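Home Help Exchange > Lighting and Electrical > Ceilings

Painted the basement ceiling black and now the whole room feels dim. More lights, or different ones?

Posted by Teodora Tomić, Nov 20, 2025
3217 views

Hello everyone, and thank you in advance for reading all of this, as I do tend to go on.

We bought our house in Hidstead in March, and the basement was the part I was most excited about. It runs nearly the full length of the house and the previous owners had used it only for storage. My plan was to turn it into a sewing and craft room with a big cutting table, and a corner at the far end where my mother can sit and read when she comes to stay. The ceiling was open joists with all the pipes and ducts showing, and I didn't want to lose any height by covering it, so my husband and I sprayed everything flat black. It took two weekends and a great many drop cloths, and I still love how it looks. The pipes just disappear.

The trouble is the light. There were six plain bulb sockets up there before, and they used to be plenty. Now, with the same bulbs in the same sockets, I can't see well enough to thread a needle at the table, and dark blue fabric looks just like black fabric. In the evening my mother moves her chair upstairs, which rather defeats the point of the corner.

I've gone back and forth between adding more of the plain sockets, putting in a track with adjustable heads, or giving up and hanging a couple of shop lights over the table. A neighbor told me I should simply repaint the ceiling white, and I would really prefer not to! I did try stronger bulbs in two of the sockets, and all it seemed to do was give me a headache when I looked up.

The walls are a medium gray, and the floor is concrete with a brownish stain on it. The ceiling is a little under eight feet to the bottom of the joists. I am perfectly happy to call an electrician for the wiring, I'd just like to know what to ask for before I do. Has anyone lived with a black ceiling and found a way to make it a comfortable place to work?

3 replies

oldhouse_marian

Oh, I feel for you, because I did exactly the same thing in my pottery room and spent the whole first winter squinting. Please don't repaint it! You can have your black ceiling and a bright table too, you just have to think about the light a bit differently than you did before.

A bare bulb throws light in every direction. Under a white ceiling, all the light that goes up gets bounced back down to you, and you end up using nearly all of it without ever thinking about it. Flat black paint swallows that share whole. So your six bulbs are putting out what they always did, and a good part of it is going straight up into the joists and staying there. The stronger bulbs gave you a headache for much the same reason – a very bright point against a very dark background is hard on the eyes, even when the room as a whole is still dim.

What you want is fixtures that send everything downward, with the bulb set up inside a deep housing so you don't see it from the side. Cylinder lights are good at this, and so are track heads. I went with cylinders over my wheel and a short track along the wall where my shelves are.
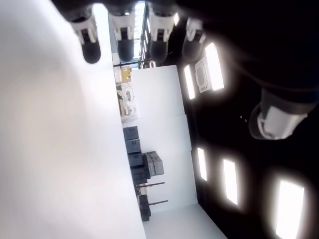 For the cutting table, I would put your lights in two rows, one along each long side, a little out from the edge. If you hang a single row down the middle, your own head and shoulders will throw a shadow on whatever you're cutting as soon as you lean over. With two rows, one side fills in the shadow from the other. I learned this after I had already paid to have one row put in, so do please profit from my mistake.

Then look at the walls. You have medium gray, and I think that's hurting you nearly as much as the ceiling. Paint at least the long wall behind the table a warm white and aim a few track heads at it, and the wall will do the job your ceiling used to do. Mine went from gloomy to quite cheerful in an afternoon, and the black overhead looked even better for the contrast. A pale rug on that brown floor would help too, if your mother wouldn't trip on it.

As for the bulbs themselves, look for the color rendering number on the box (it will say CRI) and buy 90 or better. That is what will help you tell your navy from your black. I like a 3000K bulb for rooms where people sit and a 4000K for close work. Some people hate having two colors of light in one room, so try one of each in your old sockets for a few evenings before you buy the whole lot.

Your mother's corner is the easy part. Give her a floor lamp with a good shade and put it just behind her shoulder. No ceiling light in the world is as nice to read by as a lamp that belongs to the chair.

And when you call the electrician, ask for the table lights, the wall lights and the rest of the room on three separate switches, with dimmers. Make sure the dimmers are rated for LEDs or you may get a buzz or a flicker. I used a man from Krasniqi for mine and he was very patient with my changing my mind.

dutch_elm

shop lights. two 4 foot LED ones over the table, on chains, done. mine were 25 dollars each and you could land a plane down there

Walt in the Valley

Marian has covered it very nicely and I only want to add a couple of things from the wiring side, as I did this sort of work for a good many years before I retired.

With less than eight feet to the joists, watch how far down your fixtures hang. Over the table it hardly matters, as no one walks there, but out in the open part of the room you'll want them tucked up between the joists or very short. A tall guest will find the long ones with his forehead. Track can be screwed right to the bottoms of the joists, and black track on a black ceiling you'll stop noticing within a week.

If the old sockets are all on one circuit, have the electrician look at what else is on it before anything is added. LEDs draw very little, so the lights themselves are seldom the problem. It's the iron. A good steam iron pulls a lot of current, and if it shares a circuit with your lights you may see them dip every time it heats up. While the joists are open and easy to reach, ask for a separate circuit to an outlet near the table. It'll cost a bit more now and far less than doing it later.

One small thing about the shop lights, which I don't dislike at all. Some of the cheaper ones have poor color rendering, so check the box if matching thread matters to you. Get the ones with a frosted cover, too.

Teodora, if you get stuck on how far apart to put the two rows, post the length and width of your table and I'll gladly sketch something out for you.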